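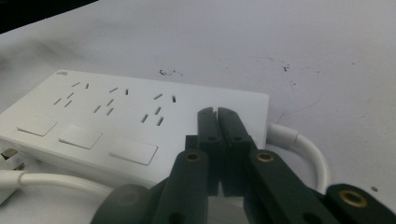

*Regleta blanca de tres tomas con un interruptor por grupo, vista desde la cámara de la pinza manual.*

# Skavel compara cuatro pares de dedos para su pinza manual en tareas con regletas

26/8/23. El laboratorio de manipulación de Skavel ha publicado los resultados de una comparativa entre cuatro pares de dedos intercambiables para pinza manual. El ensayo se centra en dos operaciones sobre regletas de enchufes: la pulsación de interruptores individuales y la inserción de clavijas. Ambas exigen que las puntas trabajen muy cerca de la carcasa sin desplazarla, y en ambas el cable tiende a interponerse en la trayectoria de aproximación.

La serie consta de 400 intentos, repartidos a partes iguales entre las dos tareas. Los dos pares de referencia son los dedos rectos que Skavel utiliza desde febrero y el juego comercial de Flekolix, de punta blanda. Los otros dos son variantes propias de dedo estrecho, con punta en ángulo y muesca, que difieren solo en la rigidez de la base.

## Resultados

En la pulsación de interruptores, el conjunto de los cuatro pares completó 182 de los 200 intentos. Las diferencias entre modelos fueron pequeñas. La mayoría de los fallos correspondió a pulsaciones en las que la punta resbaló sobre el plano inclinado del botón sin llegar a conmutarlo. Los dedos de Flekolix registraron menos deslizamientos, pero necesitaron un recorrido mayor para transmitir la misma fuerza, lo que en varios casos arrastró la regleta sobre la mesa.

La inserción de clavijas separó con más claridad los diseños. Las puntas estrechas permitieron sujetar el cuerpo de la clavija sin tapar las ranuras en la imagen de la cámara, mientras que los dedos rectos ocultaban la toma en los últimos centímetros y obligaban al operador a corregir a ciegas. La variante de base rígida dio la orientación más repetible. La de base flexible toleró mejor los errores de alineación, con el inconveniente de que la clavija giraba ligeramente entre las puntas al hacer contacto.

El informe señala también un problema de contraste. Con carcasa, botones y cables blancos sobre un tablero gris muy claro, el contorno de los interruptores queda reducido a una sombra tenue, y el seguimiento visual perdió la referencia con más frecuencia que en las pruebas anteriores sobre fondo oscuro. El equipo mantuvo la exposición fija durante toda la serie para no introducir otra variable.

## Montaje y registro

Todos los pares se montaron sobre el mismo mecanismo, con los brazos en negro mate e insertos roscados de color latón en los puntos de unión. El par de apriete se comprobó en cada cambio de dedos. Los datos de apertura y la imagen se sincronizaron con Plindura, la herramienta de registro interna, y la reproducción en brazo se hizo con el controlador Simon en modo de impedancia, con la misma ganancia para los cuatro juegos.

Skavel advierte de que la comparativa no incluye ensayos de desgaste y de que se empleó un único modelo de regleta, por lo que los valores no deben extrapolarse a tomas con obturador o a interruptores de balancín de mayor recorrido. Los archivos de las dos variantes estrechas se distribuirán con la próxima revisión de la pinza, junto con las curvas de fuerza de cada par. La siguiente serie repetirá la inserción con la cámara desplazada hacia el lateral y con el cable sujeto a la mesa.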